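Moving flat, week 3

Quick one before bed.

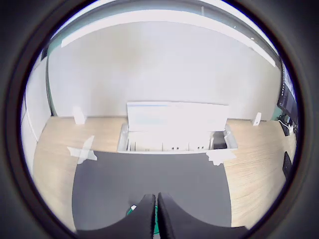

Still no news on the deposit. Rang the Brekgate agents at lunch, on hold 30 minutes, then cut off. Lovely. Kyung-tae says put everything in writing so thats tonight's job. 1,160 quid, I'm not letting it go.

New place is fine. Boiler makes a noise. Bus is slower than I thought but I get a seat, so reading again, which I'd missed. Kitchen boxes still taped up, eating toast mostly. Svenja has offered her spare kettle, saying yes to that tomorow.

More when the internet's sorted.

Recent posts
Boxes, boxes, boxes
Goodbye Sindville
June, in brief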